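Residual current device trips overnight, nothing obvious running
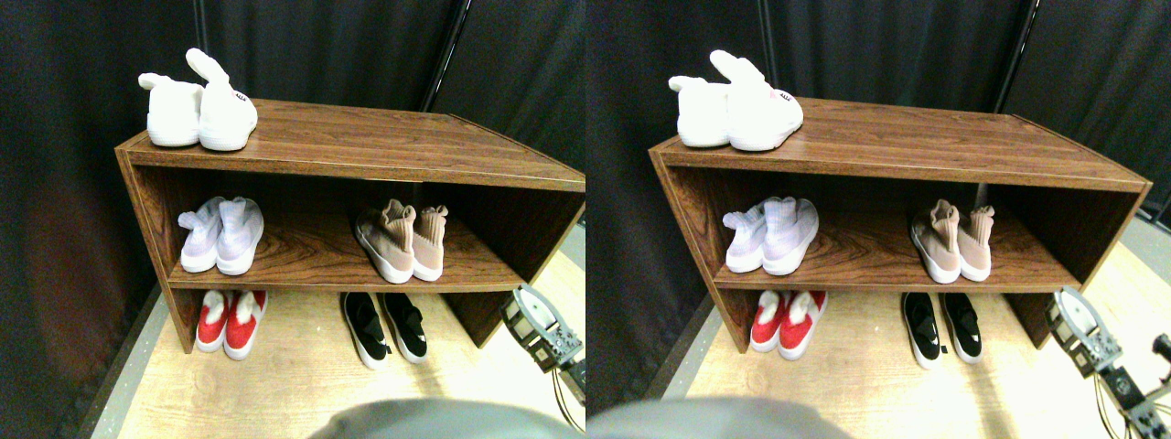 Posted by Bheki Chauke in Home electrical

Can a fridge trip a safety switch even though it runs normally the rest of the time?

A fridge can do it. The defrost heater only runs a few times a day, and if its insulation has broken down it will leak to earth during that cycle and at no other time.

That was the short reply I got from the shop where I bought the fridge. I would like a second opinion before I pay a call-out fee. Details: single-storey house in Pravimville, built with a ceramic fuse board that the previous owner had replaced. There is one safety switch covering all the power circuits and a separate breaker for the lights. It has tripped 11 times since the start of August, nearly always between 2 am and 5 am. It resets straight away and holds until the next night or the one after. The fridge is a Flanix upright, and there is also a chest freezer in the garage, an electric hot water unit on its own circuit, and the usual chargers and a modem. No rain on most of the nights it tripped.

3 replies

Aminu Fashola
Your shop may be right, but one safety switch over all the power circuits is part of the trouble. A 30 mA device can trip at anything above 15 mA. Every appliance with a mains filter leaks a little in normal use, and those currents add up. If the standing leakage in the house is already 10 or 12 mA, a defrost heater that would pass a test by itself can take the total over the limit.

What you can do without opening anything:

Unplug the fridge and run it from a portable safety switch, the type sold for power tools. Leave it for several nights. Both devices may go at once because they have the same rating, so note which are off in the morning.

Do the same with the garage freezer. Freezers in garages collect moisture around the compressor terminals.

Write down the time of each trip. A defrost timer works on compressor hours in older units, so the times will drift. If they fall at the same minute each night, look for something on a clock.

Do not swap the safety switch for a less sensitive one, and do not move the fridge to an unprotected circuit. The electrician can put a clamp meter around the active and neutral of each circuit and read the leakage directly. It takes half an hour. The longer-term repair is to split the circuits over several combined breaker and safety switch units, so that a fault in the kitchen does not thaw the freezer.

Gunārs Sakalauskas
Had this. It was the hot water element. Off-peak supply came on at night, element was cracked, off it went. Cost me 169 dollars for the part and labour. Check that first.

Begoñe Marín
The hot water unit is worth checking, with one caution. Bheki says it has its own circuit, and on many boards of that age the circuit is not connected through the safety switch at all. If the label on the board does not make that clear, ask the electrician to confirm it. A cracked element on an unprotected circuit would not trip the switch he is describing.

Also ask for an insulation resistance test at 500 V on each circuit with the appliances unplugged. The usual minimum is 1 megohm. Anything close to that on a fixed circuit points to the wiring or an outdoor outlet, and in that case testing appliances will not find it.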